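FOR IMMEDIATE RELEASE
18/01/2018

Nirketti Orders Second Season of Bidodance, Moves Show to Live Finale

Lilten will produce ten new episodes of the dance competition, with auditions open now and the first episode planned for September

Nirketti has ordered a second season of Bidodance, the dance competition in which couples bid against each other for songs before they perform. The show is made by Lilten, which also produced the first season.

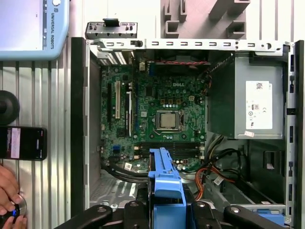
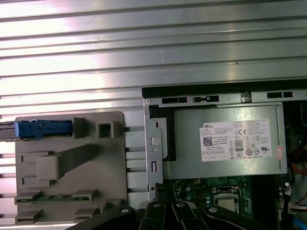 New Format for Season Two

The second season will have ten episodes, up from eight. The first nine will be recorded in front of a studio audience. The finale will go out live, with the winning couple chosen by viewers during the broadcast. In season one all eight episodes were recorded and the studio jury picked the winner.

The bidding round stays. Each couple starts the season with 1,000 points and uses them to bid for songs at the beginning of every episode. Points that are spent do not come back. A couple that runs out of points must dance to whatever song is left at the end of the round. In season one this happened to three couples, and one of them reached the final.

Two rules have changed:

Couples can no longer pass points to each other. This was allowed in the first four episodes of season one and was dropped midway through.

The jury must give its scores before it sees what each couple paid for its song. Viewers at home will still see the price on screen during the dance.

"We heard from a lot of viewers who felt the jury was going easy on couples who had paid too much for a song," Lilten said in a statement. "Hiding the price fixes that. The dance gets judged as a dance."

Voting in the Finale

Voting will open when the last of the three final couples has finished dancing and will stay open for 15 minutes. Votes can be cast by phone, by text message or on the Bidodance page of the Nirketti website. Each phone number or account can vote once. Votes that arrive after the close will not be counted, and senders of late text messages will get a reply telling them so.

Full vote totals for all three couples will be published on the same page the morning after the finale.

Auditions

Season one drew 2,439 applications for 12 places. The same number of places is on offer this time. Couples may be dancing partners, relatives, friends or coworkers, and both people must be 18 or older on the day they apply. No style of dance is excluded. Couples who have a paid contract with a dance company are not eligible, but people who teach dance are.

Applicants should send one video of no more than two minutes, showing both dancers in full for the whole routine. Edited videos will not be considered. Couples who applied for season one and were not chosen may apply again with a new routine.

Studio Tickets

Tickets to the nine recorded episodes are free and will be given out by draw. There will be 4,000 tickets in all. Guests must be at least 14, and anyone under 18 must come with an adult. Ticket details for the live finale will be announced later.

About Lilten

Lilten is an independent producer of entertainment and game shows. Its other titles include the quiz show Xavier, now in its third season.

Press Contact

Requests for interviews, stills and preview episodes should be sent to the Nirketti press office.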